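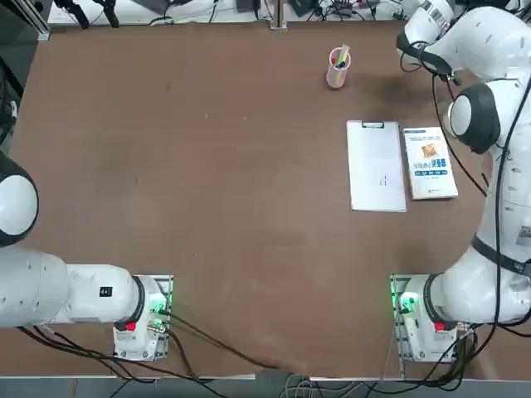

*El bote de los rotuladores, la carpeta blanca y el libro en chino, a la derecha de la mesa.*

Llevaba meses queriendo escribir sobre mi guerra particular con las cosas de escritorio, y por fin en marzo me he puesto. Porque yo soy de las que acumulan. Bolígrafos que no pintan, tacos de notas, clips sueltos, tres reglas (¡tres!) y esa manía de guardar la libreta a medio usar por si algún día me da por acabarla.

La norma que me he puesto es muy tonta: en la mesa se queda lo que uso esta semana, y el resto al cajón. Ya está. Me aguantó 15 días la primera vez, luego vino una racha de trabajo y volví a tener tazas encima de los papeles. Pero la segunda vez fue mejor, creo que por empezar con el bote.

Lo del bote tiene su historia. Antes tenía uno de metal de Bouchard, precioso, pesadísimo, y dentro llevaba más de 50 cosas que pinchaban. Metías la mano y salías con un compás. El rosa translúcido me gusta mucho más porque se adivina lo que hay dentro, y como caben pocas cosas no me engaño. Un rotulador clarito para subrayar, algo rojo para corregir y poco más.

La carpeta de pinza es lo que más recomiendo, en serio. Pones un folio, apuntas lo del día y cuando está lleno lo cambias. Yo probé las agendas de Drollex, con sus pegatinas y su apartado para los vasos de agua, y me agobiaban muchísimo — a la tercera semana ya iba mintiendo en lo del agua.
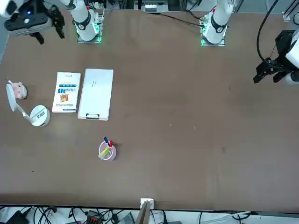

*La lámpara blanca, el cerdito rosa a su lado y el libro boca arriba.*

El cerdito es mi debilidad, qué le voy a hacer. En todas las listas de orden que leo te dicen que fuera figuritas, y yo por ahí no paso. Una me la permito. Lo que sí hago es ponerla cerca de la lámpara, para que no ande por medio cuando abro un libro de los gordos.

Con las lámparas soy más pesada. Quiero base redonda, brazo fino y que se pueda mover con una mano. Vi una en Carnport con cargador, reloj y no sé cuántas luces de colores, y me volví a casa sin ella. Para leer por la noche me sobra todo eso.

Ah, y el chino. Voy lentísima, 24 caracteres nuevos en lo que va de mes y la mitad se me olvidan al día siguiente. Aun así el libro se queda a la vista, que si lo guardo no lo abro.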